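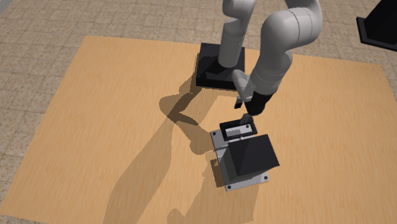 millrace_ed wrote:
The vote was on the lease, so can we stick to the lease. Nillcombe keeps the deed to the old Femon Street depot and Van Wyk gets it for 70 years. I read the packet twice and the rent for the first two years is zero.

tupelo9 wrote:
Zero rent, but they have to replace the roof and the storm drains before they can open. The town got a quote for the roof last year and the council dropped it the same night. I'd take this deal over another winter of buckets.

millrace_ed wrote:
They have to "begin work" on the roof. Page 11. There is no finish date for it anywhere in the packet.
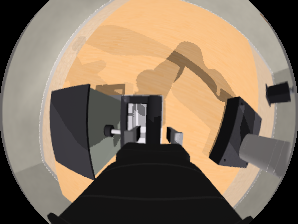
And the drains are only covered up to the property line. Everything from there to the creek stays with us, and that's the part that backs up into Warance Avenue every spring.

corner_lot wrote:
I live on Warance. It backs up because the town pipe is too small. That was true before anyone wanted the depot and I don't see why Van Wyk should pay for it.

tupelo9 wrote:
Agree with corner_lot. Different budget line too. Public works asked for that money in June.

hatch2703 wrote:
Does anyone know what happens to the farm stand people? They rent the east bay month to month and I didn't see them in the lease at all.

millrace_ed wrote:
They get 60 days. It's in the side letter, not the lease. The town is giving them 4000 dollars toward moving.

hatch2703 wrote:
That won't cover a cooler and a new floor drain. They should have been given first pick of the smaller building.
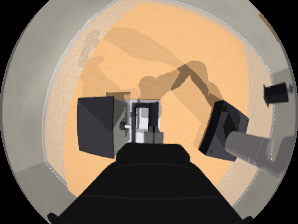
I asked the clerk whether the side letter can still be changed and she said yes, up until both parties sign. Written comments go to the second floor window or by email, by 4 p.m. the day before the next meeting.

corner_lot wrote:
I'll send one in about the farm stand. Still in favor of the lease.

millrace_ed wrote:
I'm still against it without a finish date on the roof. I'll put the page numbers in my letter and post a copy in this thread.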